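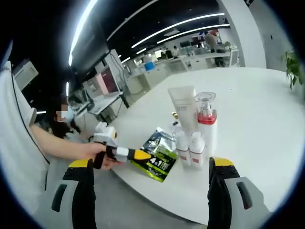 I've had a few messages asking how I keep the bathroom cabinet from turning into a landslide, so I've written it all down (again, the old page vanished when I moved the site over).

Start by taking the lot out. Every tube, every pot, every sachet that came free with something else. Put it all on a table or a clean towel on the bed, somewhere you can see the labels without crouching. I do mine after breakfast when the light's good, because half of this stuff has its date stamped in pale grey on a silver crimp and you'll never read it by a bathroom bulb.

Look for the little open jar symbol too. 6M means six months after opening, 12M means a year. I write the month I opened something on the bottom in permanent marker. If it's a shiny bottle, the ink rubs off, so stick a bit of masking tape on first and write on that. Sun cream I'm strict about. Old medicines go back to the chemist, please don't flush them!

While the shelves are bare, wipe them down with warm water and a drop of washing-up liquid. For the sticky rings under cough syrup, lay a hot damp cloth on top and go and make a cup of tea. They lift straight off after that. Dry the shelves properly, corners as well, or you'll have rust round the screws by June.

Then it goes back in groups. Teeth, hair, skin, plasters and bits. My friend Maricruz sorts hers by who uses it, which would be lovely if anyone in my house admitted to owning anything. Tall things at the back, small ones in a tray. Mine are cutlery trays from Chávez on the high street, 74p each in the sale, and they've lasted far better than the fancy acrylic ones I had before (cracked, both of them).

Nearly finished bottles live upside down in an old mug at the front so they get used first. With toothpaste and hand cream, snip the end off the tube and you'll get another few days out of it. Fold the cut end over and clip it with a clothes peg.

One more, from Yolotzin, who left it in the comments last time: keep a small paper bag hanging inside the door for empties. When it's full, it goes down with the recycling. I've been doing it since and the windowsill is clear for once.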